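A Cabinet Latch That Opens With a Button: Our Project Report

Corina Baumgartner, Mercy Rashidi and Dalva Dantas
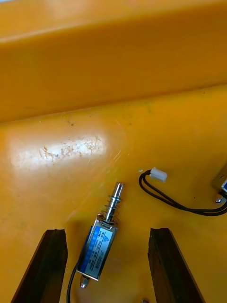
We settled on the latch in May, after two weeks of going back and forth over a music box and a plant waterer (Dalva still wants to build the plant waterer, and we hope she does!). Our teacher, Mirjam Leitner, keeps the sheet music in a low cabinet that never stays shut, so we had a real door to work on and a real person to please.

The part that does the work is a small push-pull solenoid. It has a metal body with a coil inside and a rod running through it, and when current flows the rod slides. When the current stops, a little spring around the rod sends it back. We liked how simple that is, and Mercy spent a whole lunch break just clicking ours on and off with a battery pack.

Our first try was pretty clumsy, to tell the truth. We screwed the solenoid straight to the door, and the wires got pinched every time somebody closed it. Moving it to the inside wall of the cabinet fixed that, and the door now carries only a small catch that Corina filed out of scrap brass. She filed three before one fit, and her fingers were black for days.

Lining up the rod with the catch took longer than all of the wiring put together. If the rod sat even a little low it scraped, and if it sat high the door rattled. We ended up cutting thin shims from a cereal box and adding them one at a time until the door closed with a nice soft click.

Then came testing. We opened and closed the latch 400 times over several afternoons, taking turns and keeping tally marks on the back of a worksheet. It stuck 9 times, nearly always when one of us leaned on the door while pressing the button. We also learned to let go of the button quickly, as the coil gets quite warm if you hold it down.

If we had another month we would make a proper wooden cover and swap the cardboard shims for something that lasts. The latch is still on Ms. Leitner's cabinet, and she has asked for a second one for the paint cupboard.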